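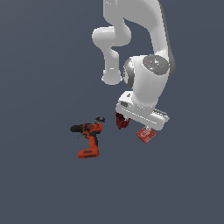

Guvimix (grasp planner)

Guvimix is a piece of software that decides where a robot arm should put its hand before it picks something up. I've been keeping this article going for a while now, mostly because I use the thing nearly every day and got tired of explaining it in email! It was started by Ernő Deák as a side project inside a bigger toolkit named Hajdu, and it still ships as part of that toolkit, although you can run it alone if you don't mind doing a bit of wiring.

What it does

You hand Guvimix a scene and a target. The scene is a list of shapes with their positions, and the target is whichever shape you want picked up — a cordless drill, a cup, a little red box, whatever you've loaded. It gives you back a ranked list of grasps. Each grasp is a hand position, a hand angle, a finger opening and a score between 0 and 1.

It doesn't move the arm. I put that up high on the page because it's the first thing people get wrong (I got it wrong too, and spent a whole afternoon waiting for a robot to do something). Moving the arm is the job of the motion planner, which in Hajdu is a separate program named Ula. Guvimix says "put the hand there," Ula works out a path for the joints, and a small controller follows the path.

How it picks a grasp

The planner begins by sprinkling candidate points over the surface of the target. At every point it looks for a matching surface on the other side, close enough together for the fingers to span. If it finds one, it tries the hand at 12 different angles around the line joining the two points. That makes a huge pile of candidates, and most are terrible, so the rest of the program is really about throwing things away.

First out are the grasps where the hand would bump into the target itself. Next come the ones where it would bump into a neighbor, and this is where crowded scenes get interesting. With a cup and a box both sitting close under the gripper hand, and the drill off to one side, you'd think the drill would be the easy pick. It often is, as far as bumping goes! But a drill has a chuck, a handle, a motor housing and a chunky battery base all going in different directions, and its center of mass depends a lot on how heavy you tell the program the battery is. The cup gives you a nice simple shape with annoying neighbors.

What survives gets scored. The score mixes finger contact, distance from the center of mass, and how comfortable the arm would be in that pose. "Comfortable" means far from the joint limits, and also away from those awkward folded-up poses where a tiny hand movement asks for a big swing at the elbow. You can change the weights in the settings file. I keep mine heavy on comfort.

The viewer

Guvimix comes with a viewer, and I love it. The background is plain slate gray with no floor and no table, so objects with nothing under them simply hang where you put them. Shadows are off by default. New users do ask about this (it makes heights hard to judge), and you can switch on a ground grid from the display menu, but I like it bare when I'm checking for collisions.

Dragging the mouse orbits the view. Clicking a grasp in the list sends the arm straight to that pose, with no path in between, so don't be alarmed when it seems to jump through things. To see a proper path you need Ula running as well.

Physics is also off when the viewer opens. A cup that sits right up against the hand isn't necessarily held by it; the viewer draws shapes at their stored positions and leaves it at that. Turn physics on before you decide anything about whether a grasp works.

Scene files

A scene is a plain text file, one block per object, with a name, a mesh, a mass and a pose. Angles are in degrees. Positions are in meters and are measured from the robot's base, so an arm mounted overhead and reaching down, like mine, will have its objects at negative heights. It looks odd the first few times you type it in.

The standard set has 28 objects. You can add your own, but the meshes need to be closed (no holes!) or the inside-outside check goes strange and you'll get grasps with a finger buried in the middle of the object. There's a repair tool in Hajdu that fixes most small gaps.

Version history

The first version only handled boxes and cylinders. Full meshes came in version 3, along with the neighbor check. Version 7, dated 5/17/21, rewrote the scoring in a faster language, and on my old desktop a mid-sized scene that used to take long enough for a coffee came down to 66 milliseconds. The July update after that added the settings for arm comfort, plus a fix for a bug that flipped the hand upside down when the target's name had a space in it. I never did understand that one.

Known problems

Thin parts are still a weak spot. Triggers, clips and other small bits that stick out can be missed by the point sprinkling, so the planner may suggest a grasp that squashes one. Raising the point count helps and slows everything down.

Soft objects aren't supported. Everything is treated as rigid, even a thin-walled cup.

Vevus

Vevus is a branch of Guvimix for suction cups instead of fingers. It shares the scene format and the viewer, but the scoring is all different, and settings files don't carry over between the two. It has its own article.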